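My rye starter went flat in August and I fed it for two weeks before I gave up on it. I had been baking the same loaf for years, so I didn't have a backup in the freezer. Leonie Widmer gave me a few spoonfuls of hers, and this is the loaf I've been making with it since then.

It's a plain seeded rye, half rye flour and half bread flour. The dough is sticky and you can't really knead it. I stir it with a wet spoon, cover the bowl and go do something else.

- 200 g active starter
- 28 g sunflower seeds, toasted
- 15 g salt
- rye flour and bread flour, 350 g of each
- 520 g lukewarm water

Mix everything except the salt, wait half an hour, then add the salt. Mine needs up to 15 hours in the cold pantry. In a warm kitchen it will be ready a lot sooner – look for small holes across the top.

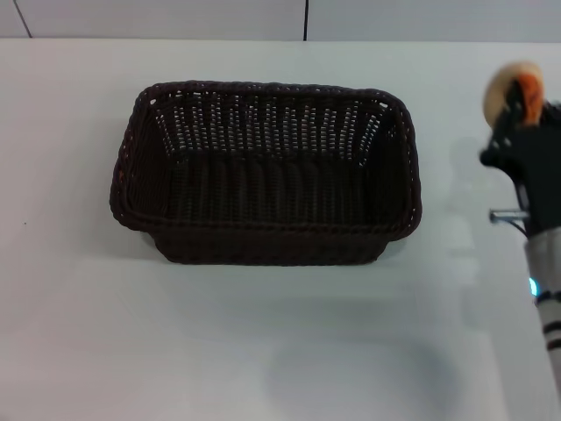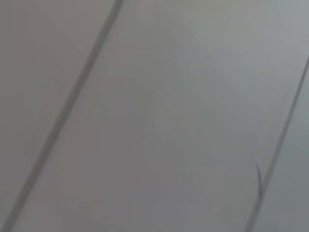
*Reading time: 2 minutes*

I've tried it both in a tin and as a round. The tin is easier. The round spread out on me twice and came out about as tall as a pancake, though it tasted fine with butter. If you want to try it anyway, hold back a little of the water.

Bake it hot for the first part, then turn the oven down and leave it until the bottom sounds hollow. I used to cut rye the same day and the knife always came out gummy. Now I wrap it in a towel and leave it until the next morning.

Angelica Lagman asked if caraway would work. It does, one teaspoon, crushed. I left it out of the list since half my family picks it out. I also tried molasses once, and the crust got too dark before the middle was done.

Next I want to use up the end of the bag of spelt. I'll probably swap it for some of the bread flour and keep everything else the same.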